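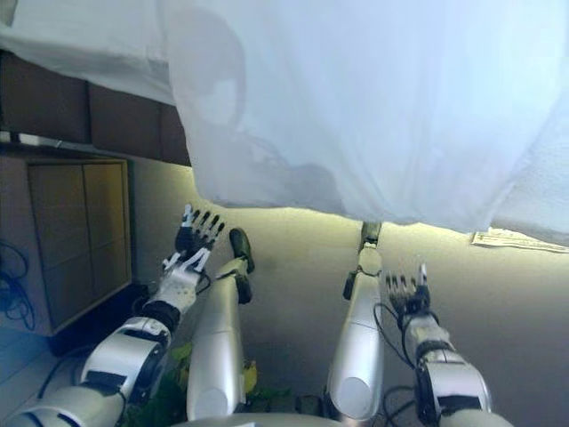 Elimden: Frequently Asked Questions

Last updated 2023-04-24

What is Elimden?

Elimden is a method for teaching a two-armed robot to handle thin sheets: bed linen, curtains, dust covers, plastic film. The robot learns from recordings of a person operating it by remote control. The work is carried out at the Broltusholm lab by Piroska Barta, Yulan Ren and Konrad Sutter. The paper and the code can be reached from the project page, and most of what follows is a shorter version of what is in the paper.

What is new about it?

Most earlier systems for cloth take a picture from above, pick a point to grab, move, and take another picture. That works well on a table with a towel. It works badly with a sheet that hangs in the air and keeps moving after you let go of it. Elimden does not stop between grabs. The policy reads the head camera and both wrist cameras all the time and sends new finger and arm targets as it goes.

The other change is in what we ask the network to predict. Besides the next motion, it predicts whether each fingertip will be touching cloth a short moment later. We call this the contact guess. It is used during training and can be switched off afterward, although we leave it on because it makes failures easier to read in the logs.

How much data did you use?

The full set has 2,000 demonstrations. Each one is a single task from start to finish, with video from all cameras, joint positions, and the commands the operator sent. Demonstrations where the operator dropped the sheet and recovered were kept. Demonstrations where the robot had to be stopped were taken out of the training set but are in the download, in a folder called halted.

How long is a demonstration?

The limit is 42 seconds. Many are shorter. If the operator had not finished by then, the recording was ended and marked incomplete.

What tasks are covered?

There are four tasks in the release: find an edge, lift a corner, pull a hanging sheet to one side, and spread a sheet over a flat surface. Folding is not included. We get asked about folding more than anything else, and we have no results on it that we would want to publish.

Why work with white and see-through material? Isn't that the hard case?

It is the hard case for cameras. Depth sensors give poor readings on thin translucent material, and a pale sheet in front of a bright light has very little for a color camera to hold on to either. Our early policies trained on patterned cloth lost most of their ability when the pattern went away. We then moved most of the data collection to plain pale sheets. Policies trained that way carried over to patterned cloth without extra work. The reverse was not true.

Does the lighting have to be controlled?

No. We left the lighting alone on purpose. Some recordings have strong light coming from behind the sheet and others are fairly dim. Exposure on the wrist cameras is automatic, and the brightest parts of those images are often washed out. We tried fixing the exposure and the results were a little worse.

Do shadows cause trouble?

Yes, and this was the most common failure in the first version. A shadow of the hand on a sheet has finger shapes, it moves when the fingers move, and from a wrist camera it can have a cleaner outline than the edge of the cloth. The first policy would sometimes close the fingers toward the shadow and miss the sheet.

The contact guess cured a good part of this. A shadow never leads to contact at the place where it appears, so over many demonstrations the network learns to give it little weight. We did not label shadows by hand and there is no shadow detector in the code. 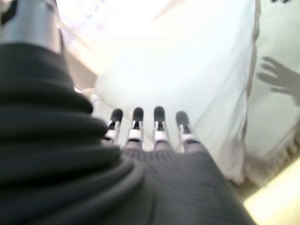 Tania Wijesinghe wrote to us that her group saw the same mistake with paper bags, and that in their case adding a second lamp made it worse, with two sets of false edges to follow in place of one. She asked whether we had tried training with artificial shadows painted into the video. We did try, for a short time. Painted shadows helped in the tests we ran on saved video and made no clear difference on the robot, so they were dropped. The script is still in the code under tools if anyone wants to take it further.

Why does the hand wear a glove?

Bare joints catch thin material. A sheet can slip into the gap between two finger segments and stay there when the finger bends, and then it tears or the motor stalls. The glove covers the back of the hand and the lower parts of the fingers. The tips are left clear of it.

Any close-knit glove of the right size should do. Ours is dark gray. We tested a policy trained with the glove on a hand without one and it did noticeably worse, mostly because the hand looks different from the wrist camera. If you plan to work without a glove, collect some of your own data that way.

Does the sleeve get in the way of the wrist camera?

Bunched cloth at the wrist can take up a large part of the view. We did not crop it out. The policy seems to put up with it as long as the fingertips can be seen. If the sleeve slides forward over the fingers during a run, stop and pull it back.

Can I use Elimden with a two-finger gripper?

You can train a policy for one, but the released weights will not be of use. The contact guess has one output for each finger and the command format assumes a hand. Ferenc Kocsis has a fork for simple grippers. We have not tested it and cannot answer questions on it.

Does the robot need legs?

The method uses only the arms, hands and cameras. Leg joints are recorded in the files for completeness and the policy ignores them. The robot does not walk in any of the four tasks.

The head camera view is upside down in some of the files. Is this an error?

No. The orientation of the head camera changes between recording sets, and the raw video is stored the way the camera delivered it. Each recording has a line in its settings file called view_up that tells the loader how to turn the image. If you write your own loader, read this line. Skipping it is the usual cause of a policy that trains normally and then reaches the wrong way.

How fast does the policy run?

It sends 30 commands a second on a single desktop graphics card. If your machine cannot keep up, lower the rate in the settings file and retrain. Lowering it only at run time makes the hands move in jerks, and a hanging sheet will start to swing.

How did you measure success?

Each task has a written end condition, for example that the named corner is held between the thumb and at least one finger and is clear of the surface. The person judging watched the video without knowing which version of the policy was running. When the judge was unsure, the run was counted as a failure.

Where does it still fail?

Double layers are the main problem. If the sheet is folded back on itself, the policy often takes both layers where the task calls for one. Thick bunched edges are also difficult, as the fingers close before they are far enough around the material. Spreading a sheet fails more often than the other tasks because an error early on is carried through to the end. The tables in the paper give the results for each task separately, and we would ask people to quote those instead of the average.

We also see a slow failure that has no good name. The hand stays just short of the cloth with the fingers spread and does not commit. It can stay that way until time runs out. The contact guess hovers near the middle when this happens. We do not have a fix yet.

Can I mix your data with the Hajdu set?

Yes. Hajdu uses the same joint names but stores angles in degrees, and ours are in radians. The converter in the code handles this. Hajdu has no contact marks, so turn off the contact guess for those recordings or the loader will stop with an error.

Where did the contact marks come from?

They come from motor current in the fingers, cleaned up with a simple filter. They are noisy. Very light touches are missed, especially with thin film. We checked a portion of them against the wrist video by eye and corrected the worst ones. The rest are as the filter left them.

Is it safe to run near people?

Treat it like any other research robot. The policy knows nothing about people and will not avoid them. Keep the stop button in reach, keep cables away from the hands, and do not hold the sheet for the robot while it is running. Limits on arm speed are set in the robot's own controller and our code does not change them.

What license is the data under?

The data and the weights are free for research and teaching. For commercial use, write to us first. The code has its own license file.

Will there be a second release?

A smaller set recorded at Lavham is planned for May. It uses the same tasks in a different room with different sheets, and is meant for testing only. Please do not train on it if you intend to report results against it.

I found a broken file. Where do I report it?

Use the issue page of the code repository and give the recording number and the camera name. Yulan Ren looks after the data and will replace the file or mark it as bad. Please check first that the download finished, as the archive is split into parts and a missing part gives the same message as a damaged one.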